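Shared bench with two small arms – what rules do you use for fingertips and work areas?
Last updated in September

Awuor Shemweta
Hello all, and thank you in advance for your patience, because I tend to go on a bit. I look after a tabletop setup at our community workshop, with two small white arms facing each other across a dark table. People practice sorting with it – snack packets, little boxes, whatever they bring in – into a black tray with three compartments. It gets a good deal of use, and I've been asked to write up one page of house rules before the new group starts on Wednesday.

Two things I keep going back and forth on. First, how close may the arms come to each other, and who gets to say so? Second, when do you retire a fingertip? Ours have a smooth part and a rough part, and I don't know what other people treat as worn. I would hate to throw away good fingers, but I would also hate to have crumbs of plastic ending up in somebody's work.

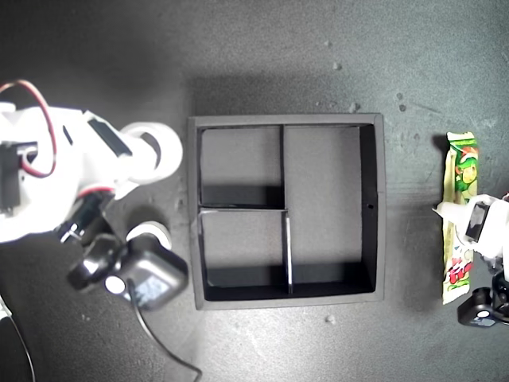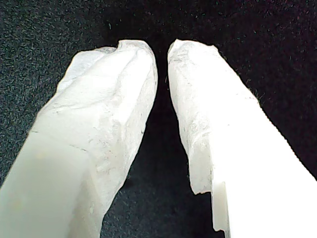

My draft so far says one person is in charge of both arms for the whole session, hands stay off the table while either arm has power, and the speed stays at 60 percent until you've been signed off. Is that too strict for beginners? Too loose? I'd be glad to see anybody else's page, even a messy one.

Kostow
Welcome, and what a nice question to get! I don't think you're too strict at all. We run ours at a lower speed than that for the first few sessions and people grumble for one evening and then forget.

For the arms, we gave each one its own side and made the tray the only shared ground. One arm goes in over the tray, comes back out, and the person running the session says "clear" out loud before the other one moves. It feels silly for a day or so. Please put cables on your page too – we ask people to run both arms slowly through their full reach before starting and watch that nothing snags or pulls tight.

On fingertips, I'd write down a test anyone can do. Power off, then rub the gripping side with a clean dark cloth. If bits come away, the finger gets changed. A rough surface by itself wouldn't worry me, as some fingers are rough from the day they're made, so keep an unused pair in a drawer to compare against. Change both fingers together, too, or you'll be chasing a crooked grip all afternoon. And wipe the table down while you're at it.

If your workshop has a safety person, let them read the page before you pin it up. House rules sit on top of whatever the maker's manual says, and where the two disagree we go with the manual.

Doston
just use common sense, we never had rules and its fine. swap the fingers when they start dropping stuff

Mfaume
I'd go along with nearly everything Kostow wrote, though I would add the stop button. Ours has to be within reach of whoever is in charge, and we try it at the start of every session, even when we're running late – especially then, I suppose. We also keep a notebook by the bench for finger changes, with the date and initials. Happy to type up our page for you if you can wait until the weekend.

Contact us | Copyright Dekard Community Help | Back to top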